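From: Hugo Vasseur
To: benthorpe-hardware
Date: 10 April 2023
Subject: Re: Dell towers, drive carriers and the side label

> We have 13 of the Dell towers left from the Brinden office. The plan
> was to pull the drives and pass the cases on to Lurnitz, but I am
> stuck on the first one. The carrier will not come out of the cage.
> I have pushed on it from the front and from the cable side. Is there
> a hidden screw, or am I supposed to take the whole cage out?
>
> Also, does anyone need the numbers off the inside label? Half of
> the outside stickers are gone.

No hidden screw on the ones I have opened. The carrier is held by its own side tabs. Squeeze both and pull it straight back along the cage. If one tab is still engaged the carrier twists slightly and binds, and pushing harder makes it worse. Let it go back to its seated position and start again.

Unplug both cables first. The power connector is usually the stiff one. Hold the plug body and work it off in line with the socket. Two of my drives from the October batch had cracked data connectors, and both had been pulled sideways by the cable.

Leave the metal bracket next to the cage alone. I took one off to gain room and gained very little, and getting it lined up again took longer than the other five machines together. The small screw near the lower end of it can stay where it is.

On the label: yes, please record it. There is a white one on the gray sheet metal inside, with DELL along one edge, several lines of small print and a square code. With the case tilted, the lettering runs sideways and a lamp from the right makes it easier to read.
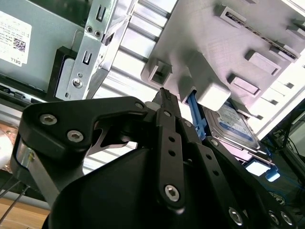
ORDER OF WORK

1. Power cord out, then hold the power button for a few seconds.
2. Side panel off. Put its screws, if any, in the tray for that machine.
3. Copy the label into the Honorato sheet before touching the drive. One row per case.
4. Cables off, carrier out, drive out of the carrier.
5. Write the row number on the drive with a paint marker. Paper stickers came off in the box last time.
6. Empty carrier back into the cage – Lurnitz will not take cases with the carriers missing.

The sheet currently ends at row 985, so start at 986 and do not reuse the gaps further up. Those are machines that were written off but still have paperwork open.

For the drives, anything under 300 GB goes straight to the shredding box. I have a few old 80 GB ones here that can go in with yours. Larger ones get wiped and tested, and I can take those if you bring them over in the padded crate.

If the first carrier still will not move with both tabs squeezed, skip that case and do the next one. Send me the row number and I will look at it when I pick up the crate.

Hugo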